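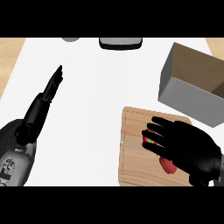

Should a lab that does kitchen and packing tasks pay for five-fingered hands? Only if it has a task that a cheaper gripper has already failed at, and most of the labs I talk to can't name one.

I've spent the better part of a year trying out end effectors for a small contract shop, and I started as a believer. The sales case is easy to like. The world is built for human hands, so give the robot human hands. Then you sit down with the controller and find that most of those fingers spend the day doing the same thing as their neighbors.

Take the simulated kitchen setup we use for comparisons: white table, wooden cutting board, open gray box, a pair of arms with black hands. In the view at the top of this page the right hand is spread flat over something red on the board, a tomato or a pepper by the look of it, with four long fingers lying nearly parallel. The left hand is holding one index finger out over bare table. I look at that and see a lot of joints and very little gripping. A two-jaw gripper couldn't make either shape. I'm still waiting to hear why it would need to.

There is a cost to that right hand that the brochures skip. It covers what it is working on. From overhead you get slivers of red and a few bits of green between the fingers, plus one lobe sticking out below. If your policy depends on an overhead camera, you have hidden the part of the picture it most needs. You can add a wrist camera, and then you have another stream to calibrate. A slim parallel jaw hides much less.

We ran the Saltard hand against the Trulik two-jaw on the same list of 20 objects, with the same arm and the same operator. The Saltard won on 2 of them, a pair of scissors and a spray bottle, and I'll give it full credit for both. On everything else the Trulik was as good or better, and it was ready to go in an afternoon. The Saltard took us nine days to set up, and one whole Sunday of that went on a thumb that would not home.

Despina Dimitrov, who did the integration work, disagrees with me and has told me so at length. Her view is that our list was made by people who had used two-jaw grippers for years, so of course it was full of things a two-jaw gripper can pick up. That's a fair hit. She also thinks teleoperation data from a hand will hold its value longer than data from a claw. Maybe. I have heard that about several kinds of data that are now sitting on drives in a closet.

What bothers me more is how much of the evidence is simulated. Simulation is fine for checking reach and for catching a bad controller before it breaks something you paid for. It is a poor witness on contact. The friction is a number somebody typed in. Popescu sent us a report with 51 pages of simulated grasps and not one plot of measured fingertip force, and they seemed surprised when I asked for one.

The Duvano people were more straightforward. Their hand has fewer motors, the last joints are coupled, and they say plainly that it can't do everything. I trusted them more after that — and the thing still cost too much for what we do.

So my advice to anyone with a budget meeting coming up is dull. Write down your task list before you see a demo. Run it with the cheapest gripper you can borrow and keep the video of every failure. If the failures come from a lack of fingers, buy fingers. Ours came mostly from bad camera placement and a slow controller, and we have money set aside for those in March.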